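# Table-clearing automation at Skaserari

**Table-clearing automation at Skaserari** is a program at the firm's Drurkport site in which two-armed robots handle plates, cups and small desk items on work tables. It was set up by operations manager Ghassan Masri and began in September with 2 stations. The site now has 4. The program is known locally for the changes it made to job duties on the floor, which were written into a staff agreement.

## Background

Skaserari sorts and repacks returned household goods for retailers. Before the program, all items were unpacked, checked and set out by hand. The site employed 70 people, most of them on the sorting floor. Turnover was high on the late shift, and Masri proposed using robot arms for the steps that workers rated as the most tedious in a staff survey.

The control software comes from Pitar, a supplier that also trains the site's staff.

## Work at the stations

Each station is built around a plain table. Items used for practice are light and common, such as plastic plates, cups, pens and toy blocks. A session covers 200 pick-and-place attempts, and a worker known as a table attendant stays with the station throughout. The attendant sets out the items, starts each attempt and records the result on a short form.

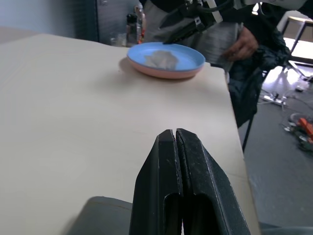 *Grippers at a station table, with a plate holding a crumpled piece of paper or tissue.*

Thin and soft materials are logged separately from rigid ones. Paper, tissue and cloth change shape when gripped, and early records at the site showed more failed attempts with them than with cups or blocks. Plates are also logged on their own, as the grip has to be taken at the rim.

Attendants may stop a station at any time without asking a supervisor. Stops are not counted against the attendant or the shift.

## Item layouts

Layouts are changed between sessions. A simple layout has one or two items near the middle of the table. A mixed layout uses the back shelf as well and places objects of different shapes close together, including overlapping plates and narrow items such as eyeglasses.
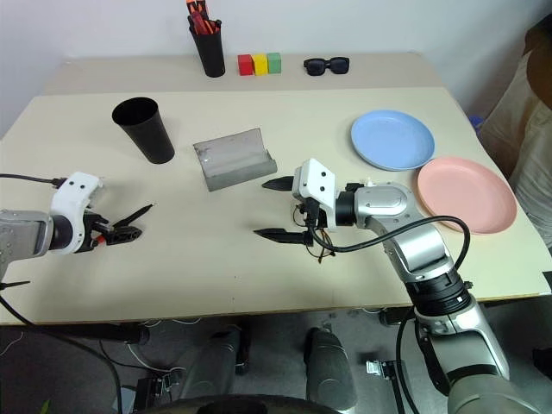

Mixed layouts take longer to reset, and the time allowed for this was raised after attendants complained that they were being rushed. Fares Khalaf, a former sorter who became the first full-time attendant, wrote the layout guide now used on both shifts.

## Effects on staff

No sorting jobs were cut during the first stage. Workers who moved to attendant duty kept their pay grade and received a training allowance. Lifting and repeated reaching went down for this group, but standing time went up, and stools were later added to the stations.

Opinion among workers has been mixed. Some attendants have said the work is calmer and easier on the wrists. Others have described it as slow and have asked to rotate back to sorting. Rotation is now offered every 2 weeks.

The Hourani agreement, named after the meeting hall where it was signed, sets the main terms. It requires notice before any new station opens and gives attendants a say in the choice of items. It does not cover temporary staff, a point still under discussion.

## See also

- Human–robot interaction
- Job rotation
- Pick-and-place robot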